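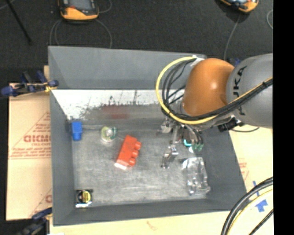
A tote bin is an open-topped container used to hold and move goods in warehouses, workshops, food plants and recycling depots. The term covers a wide range of sizes, from small parts trays carried in one hand to pallet-sized units shifted by forklift. Most are rectangular in plan. Grey is a common colour, and the walls are often sloped, with the opening wider than the base. Bins that have been in service for some time usually show wear on the floor before anywhere else, in the form of scuffs and fine scratches.

Shape and nesting
The slope of a bin wall is called the draft. A bin with draft can be nested, meaning that empty units sit inside one another and take up less room on the return trip. Straight-walled bins hold more for the same footprint but cannot be nested, and are normally stacked on their rims or fitted with lids. A third type, the stack-and-nest bin, does both: turned one way it drops into the bin underneath, and turned 180 degrees it rests on top.

Materials
Early bins were made of timber, later of pressed or galvanised steel. Moulded polypropylene and high-density polyethylene are now widely used for lighter work. Steel is still preferred for castings, offcuts and hot parts. Plastic bins are quieter and easier to wash, but can become brittle when left outdoors in strong sunlight.

History
Wooden boxes of fixed size were used in orchards and canneries well before standard bins reached general storage. Among regional makers, the Skasside works produced a riveted steel bin with a capacity of 40 litres, later enlarged to 42 litres when the rim was redesigned. Its main competitor, Kandasamy, sold a plastic bin under the name Hodar. The two could not be stacked together, and firms that bought both kept them in separate bays.

The Drudine pattern, drawn up by the designer Geetha Acharya, had a rim that accepted either type. The first order was for 200 units, followed in July of the next year by one for 1,000. The pattern was last revised on 06/10/2023, when the label holder was moved from the long side to the short side.

Care and disposal
Bins used for food are washed between loads and kept apart from general stock – often by colour. Cracked plastic bins are withdrawn, granulated and remoulded. Steel bins can be straightened and recoated several times before being scrapped.

See also
Crate
Intermediate bulk container
Pallet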